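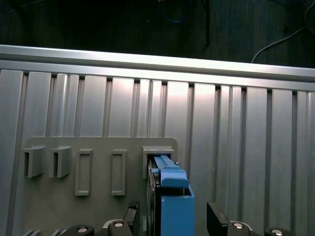
Photo: Prindton / Palesa Matlala

PARKING THE TOOL
A shop standard for racks, receptacles and cables

Most of the damage to robot tooling at Prindton used to happen while the robot was putting something away. Palesa Matlala, who runs the cell group, went through a year of stop reports and found 361 entries. Of those, 40 were logged at the storage wall.

The house standard she wrote with Elmarie Le Roux went into use in November. It is short, and it starts with the rack. Holders go on one flat plate, and the plate is fixed to the aluminum wall, never hung from it. Hooks, open slots and closed receptacles can share a plate, as long as each part has one assigned place and the program uses no other.

The second section covers the last stretch of travel. When a part enters a receptacle, the arm drops to the slow speed set for that cell and moves along one axis only. Force limits stay on until the fingers have opened and backed clear. If the limit trips, the arm stops where it is. It does not try again without a person at the panel.

"People want the retry," Le Roux says. "One retry is how we cracked three plates in a month."

Cables get a page of their own. A loose cable behind the rail is allowed only if it lies outside the arm's full reach, including the wrist turned to its widest point. Anything inside that line has to be tied down. The check is done by hand, with the arm in slow mode, and signed on the cell sheet.

Sellivier, which runs a similar line at its Cliltby plant, has taken over the rack section but left out the cable page. Its cells use enclosed ducts.

The standard also asks for a fit check every 21 shifts: fasteners, finger faces, the lips of the hooks — wear shows there first — and the taught position of each holder. Results go in the cell log. A plate that has moved is taught again before the next run, even if parts still go in.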